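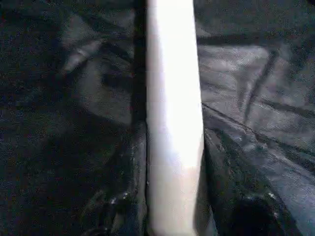
White on black. The only palette left in our hallway.

Skendotard
07/12/2020

We are repainting the hallway. It is four metres long. We have been repainting it since November.

The first colour was called Prakis. On the card it was a warm grey. On the wall it was the inside of a dentist's office, so that was the end of Prakis.

The second colour was Grasden, a green. Arvid Westerberg from next door came over, looked at it for a good while and asked when the undercoat would be dry. It was the second coat, Arvid.

Paint shops now have 773 whites. I know this from the woman at the counter, who seemed proud of it. I asked which one people buy. She said all of them, eventually.

I've brought home 19 sample pots. Each covers a square of wall the size of a paperback. The hallway looks like a bookshop that only stocks one publisher.

My favourite so far is Hayes, which I liked very much until I discovered it was the colour already on the ceiling.

Skarphéðinn says you have to look at a white in the morning, at noon and under a lamp. He also says you should look at it in winter. He has lived in the same unpainted flat for six years and I'm starting to see how.

Someone in the replies wants to know if we've considered wallpaper. We took the wallpaper off. That's how all this began. There were four layers, and the bottom one had ducks on it – very good ducks, as it happens.

Total spent: 100 dollars on sample pots, 60 on masking tape. We have not yet bought any paint.

Update: we're going with Hayes. Walls and ceiling. If you visit, please say something about the hallway. You may need to be told which part is new.

Update to the update: I miss the ducks.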